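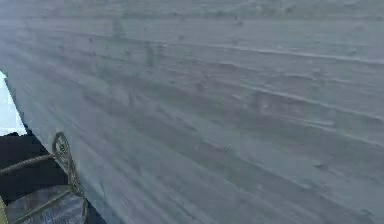
Bekow slate works open day, 8/30/20

Quick write-up before I forget it all. Got there late (missed the turn at Gukitz, again) so no coffee and the first talk was half done. Margus Vasiliauskas on how the beds were laid down, what I caught of it was good. Bit quiet at the back, no mic.

Then the splitting shed. Best bit of the day. Filipa Fonseca splitting by hand, mallet and a wide chisel, block held against her knee. Tap tap, turn it, tap, and it opens like a book. She let a few of us have a go. Mine snapped. Deividas got a decent one, bit thick at one end, and has gone on about it since.

Prices, for those who asked: seconds are 2 euros each, cash only, and you have to take 40 or more. Firsts by quote. They'll hold a pallet until May if you pay a deposit. Ask for Uldis Bite in the office, not the main number, it just rings.

Quarry walk after lunch. Hard hats handed out, mostly too big. Path down is steep and was slick from the morning's rain, proper boots needed and a couple of people turned back. Old face is almost 100 metres end to end, not been worked for years, lots of birch coming up through the spoil. The new face is round the corner and you only see it from behind a rope.

Lunch was soup and rye bread, eight euros, fine. Queue was slow.

Didn't get to the tile yard at Plukura, the minibus was full and the second one never came. Indrek Rozīte did go and says the drying racks are worth seeing, so maybe next year. He has the leaflet if anyone wants teh opening times.

Bring gloves. The edges are sharper than they look and I've got two plasters on.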